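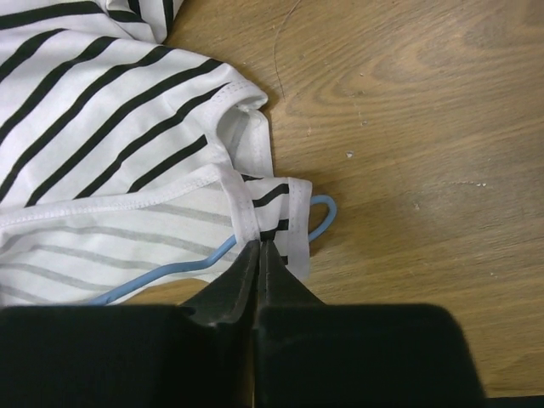

4. What happened to the playback positions

I'll start with the part that surprised me, which is how much trouble a single number can cause. When you pause a podcast on your phone and pick it up on your laptop, all the two apps have to agree on is how many seconds in you are. I had assumed this was a solved problem. After going through the logs I'm a lot less cheerful about it.

We ran the same subscription list through three players, Horkis, Flarberg and Keltance, each signed in on a phone and a laptop. The test library held 132 episodes, picked by Oddur Hafþórsson so that we'd have a decent spread of lengths (his taste runs to very long interviews, so the spread is a bit top-heavy). Over the whole run we logged 574 handoffs, meaning a pause on one device followed by a play on the other. Section 3 has the details of how the pauses were scheduled, so I won't go over that again.

4.1 Stale positions

The most common failure was the boring one. The second device opened the episode at an old spot and kept going as if everything was fine. Horkis did this mostly when the phone had been locked right after the pause. My best guess is that the app waits a little while before it sends the new position, and locking the screen puts it to sleep before it gets there. I tried leaving the screen on for 11 seconds after each pause and the problem got much rarer, though I wouldn't want to ask a regular listener to do that!

Flarberg handles the lock screen well but gets confused if both devices have been offline. It seems to trust whichever one reconnects last, even when the other has the newer pause. You can see why somebody would build it that way — it's simple, and most of the time the last one to show up really is the newest. It just falls over for people who listen on a train and then open a laptop at home.

4.2 Ads that change the length

This one took us ages to spot. Some shows insert ads when you download an episode, so the copy on the phone can be longer than the copy on the laptop. Both apps then agree perfectly on the number of seconds and still land in different places in the conversation. Oddur noticed it in January while listening to the same joke twice, and until then I'd been filing these under plain bad luck.

Keltance is the only one of the three that tries to do something about it. It compares a short stretch of sound before the pause point and shifts the position to fit. When the match worked I was very happy with it. When it didn't, usually because of theme music that repeats, the jump could be several minutes, and I'd rather have had the small error.

4.3 Scoring

We marked each handoff with Erraji, the small script described in the appendix, and then listened to every case it flagged. I changed its tolerance once, early on, and reran everything before that point with the new setting. The log files are dated 16 June 2024 for that reason, even the ones from the first week.

Figure 1. Striped garment and light blue cord on a brown wooden surface.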